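# 第二章 一杯速溶汤是怎么来的

上一章我们在灶台边站了很久，聊骨头、聊火候、聊撇沫子。这一章我想换个地方，去厂里看看。我自己是先喝速溶汤长大的，后来才学会熬汤，所以对那种撕开小袋、倒进杯子、冲开水的动作特别有感情（我母亲至今觉得这是她教育上的失败）。

先问你一个问题：汤里最重的东西是什么？是水嘛！一锅清汤，绝大部分都是水。你要把它运到别处去，等于花钱运水，还得防着它变酸。所以做干汤的人，脑子里转来转去就是一件事：怎么把水拿走，到了吃的人手里再还回去，味道还不能差太远。

最老的办法是一直熬。清汤滤净，撇掉油，再小火收，收到挂勺，冷下来就成了一块能用刀切的胶冻，再晾干，硬得像鞋底。出远门的人掰一小块下来，热水化开，就有汤喝。我照着这个法子试过一回，从早上熬到晚上，最后得到50克褐色的东西，厨房墙上倒是沾了不少。味道怎么说呢，咸，厚，有一点焦苦，冲出来很像汤的远房亲戚。

问题出在哪儿？出在香气上。汤的鲜味大半来自氨基酸、核苷酸和盐，这些东西不爱跑，水走了它们还在。可是香气的分子又小又轻，跟着水汽就飘出去了。你在厨房里闻着越香，锅里剩下的就越少。请把这句话记住，后面讲喷雾干燥和冷冻干燥的时候还要用到它。

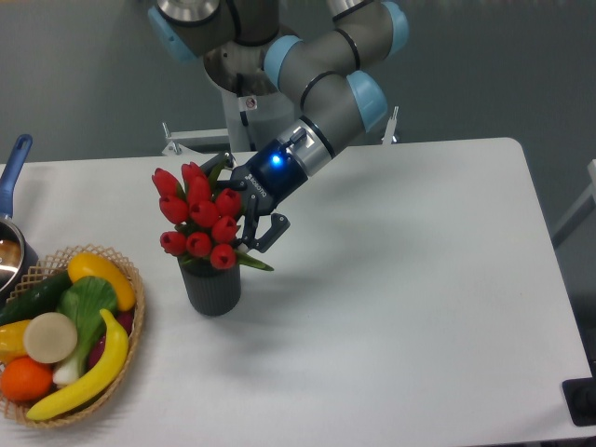

于是厂里的师傅们就走了另一条路：鲜味归鲜味，香味归香味，分开做，最后再拌到一起。鲜味可以用水解蛋白和酵母抽提物来补，香味可以用油脂和香辛料来带，再加盐、糖、淀粉，压成方块或者装进小袋。我第一次在奥尔库姆（Orkum）汤料厂听到这个思路时有点失望，心想这不就是拼出来的吗？带我参观的安妮莉泽·托伊伯（Anneliese Teuber）反问我，你在家炖肉，临出锅撒葱花、滴香油，难道不是拼？我一时答不上来。

她还让我尝了两杯，一杯用的是新磨的白胡椒，一杯用的是在仓库里放久了的。别的配料全一样，差别却大得吓人！后一杯喝着像温的盐水，有鲜味，但是闷，没有精神。你在家也可以试，拿同一种汤块冲两杯，其中一杯捏着鼻子喝，大概能体会到我当时的感觉。

再说淀粉。清汤不需要它，浓汤离不了它，而它偏偏最会捣乱。普通淀粉直接遇上开水，外层一下子糊住，里面还是干粉，就成了我们小时候用勺子背拼命碾的那种疙瘩。解决的办法有好几种：让淀粉预先糊化再烘干，或者给粉粒裹一层油，或者干脆把细粉做成松松的小颗粒，让水能钻进去。这几种办法各有各的毛病，比如裹了油的粉，放久了会有哈喇味，所以包装又得跟着改。你看，一颗疙瘩能一路牵连到包装袋的材料上去，我觉得这正是这门课好玩的地方。

蔡尔·普法伊弗（Till Pfeiffer）是我以前的同事，他在实验室里专门对付疙瘩，有一年6月几乎天天中午喝南瓜汤。他教我一个土办法：先用少量凉水把粉调成糊，再冲热水。道理我们放在第三节细讲，做法你今晚就能用。

本章分3节。第一节讲浓缩，从胶冻讲到真空锅；第二节讲干燥，会用到一点点传热的知识，公式不多，别怕；第三节讲复水，也就是你手里那杯东西，从倒水到能喝，里面到底发生了什么。每节后面都有一个在厨房里就能做的小实验，最费事的那个需要一口锅、一台厨房秤和900毫升清汤。清汤自己熬的最好，实在没空，拿汤块冲也行，我不会告诉别人的。

开始之前，请先去翻翻你家的橱柜，找一包速溶汤，把背面的配料表从头到尾读一遍。哪些名字你认识，哪些不认识，都写在页边上，读到第二节末尾时我们会再回来看它。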